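Brazo Prikano: reseña tras un mes de montaje en el taller
497 compartidos · 14 comentarios

Compré el brazo Prikano en mayo por 2908 euros, con la pinza incluida y sin mesa de trabajo. Lo hemos montado en el taller compartido entre Rhonda Pelletier y yo. La parte mecánica se resuelve en dos tardes. El manual trae bien los pares de apriete y mal los conectores: el plano de la página 14 corresponde a una versión anterior.

Como banco de pruebas usamos una mesilla marrón oscuro con el cajón inferior abierto del todo. La tarea es sencilla de explicar: coger algo de encima y llevarlo al cajón. Arriba dejamos también un cuenco blanco y una bolsa verde de aperitivos, que el brazo tiene que respetar.
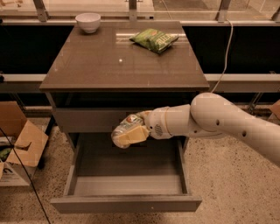
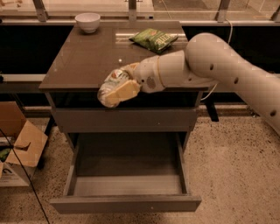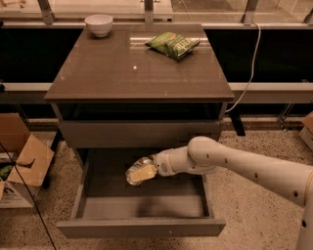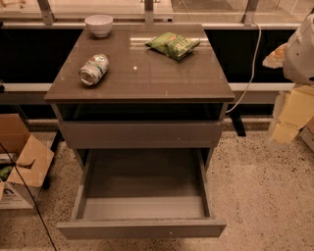

Movimiento y pinza

El brazo es suave a velocidad baja y media. A velocidad alta el codo vibra al frenar y conviene limitarlo por software. La pinza cierra con fuerza regulable, pero el ajuste de fábrica es excesivo para envases blandos. Lo bajamos el primer día.

El tablero brillante nos dio más trabajo que el propio brazo. Los reflejos confunden a la cámara y hubo que repetir la calibración varias veces. Con una superficie mate habríamos acabado antes.

Software

El programa Clastex se instala sin problemas y guarda las trayectorias en archivos de texto — se agradece a la hora de corregir a mano. Le falta deshacer. El servicio técnico respondió a los dos correos, el segundo con bastante retraso.

Lo volvería a comprar para un taller. Para casa me parece caro y ocupa demasiado.

14 comentarios · Compartir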